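Floltton Service Desk
Ticket 381: Round-table station, Skonville mezzanine
Opened by: Eun-ji Kwak
Status: Waiting on requester

Reported
The Mirari schedule has given the upstairs team a nine-minute break every 70 minutes. It books mine during handover, so I now hand over to myself. 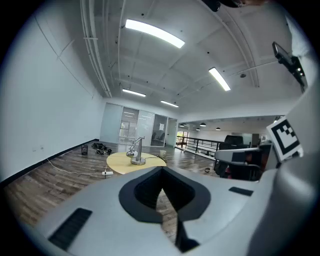 Log
09:40 Ro-un Woo: Restarted scheduler. Break moved four minutes earlier. Eun-ji not impressed.

11:15 I-seul Wi: Found handover still listed as a machine task. It was, in the pilot. Changed owner to "person" – the menu offers "person" last, after "other."

13:05 Eun-ji Kwak: Better. Can it also stop sending me praise for uptime? I used to load parts. Now I get congratulated for standing near things.

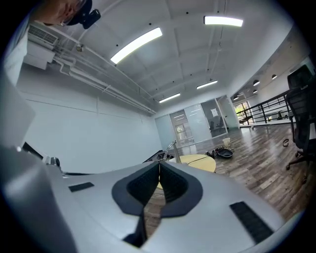

13:30 I-seul Wi: Praise messages are a site setting and need Ha-neul Kwon to sign off. Asked. In the meantime you can mute them under Profile, Alerts, Morale.

14:20 Eun-ji Kwak: Muted. It sent a message thanking me for my feedback. Please leave this open until the night shift has tried a handover.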